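Kapitel 2
Der Eigenbau in der Gemeinschaftswerkstatt: Steuerrechner und Greifer

2.1 Ausgangslage

Der Aufbau eines kleinen Roboterarms außerhalb industrieller Fertigungsstätten setzt eine sorgfältige Abstimmung von Mechanik, Stromversorgung und Rechentechnik voraus. Das vorliegende Kapitel behandelt diese Abstimmung am Beispiel des Projekts Stondo, das in der offenen Werkstatt Wetov entstand. Vorgegeben war ein Budget von 500 Euro. Der Arm trägt einen Parallelgreifer mit zwei Fingern; als Erprobungsfeld dient die Zerlegung ausgedienter Bürorechner.

Geöffnete Rechnergehäuse stellen an einen Greifer hohe Anforderungen. Kabel verlaufen quer über Platine und Laufwerkskäfig, Kunststofflaschen sind nur aus bestimmten Richtungen zugänglich, und blanke Metallkanten begrenzen den Arbeitsraum. Vor Beginn jeder Arbeit ist das Gerät vom Netz zu trennen.

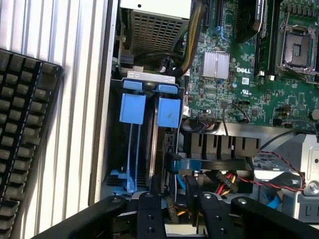

Hrynyshyn wendet hiergegen ein, der Eigenbau solle mit einfachen Prüfkörpern beginnen; wer sogleich an realen Gehäusen übe, könne Fehler der Mechanik kaum von Fehlern der Steuerung unterscheiden. Der Einwand ist berechtigt und wird in Abschnitt 2.2 durch eine Versuchsreihe mit Holzquadern berücksichtigt.

Die Werkstatt Bomau wählte den umgekehrten Weg und legte zunächst die Greifkraft fest, bevor über Antrieb und Fingerlänge entschieden wurde. Beide Vorgehensweisen werden im Folgenden gegenübergestellt. Vorausgesetzt werden Grundkenntnisse der Elektrotechnik sowie der sichere Umgang mit Handwerkzeugen.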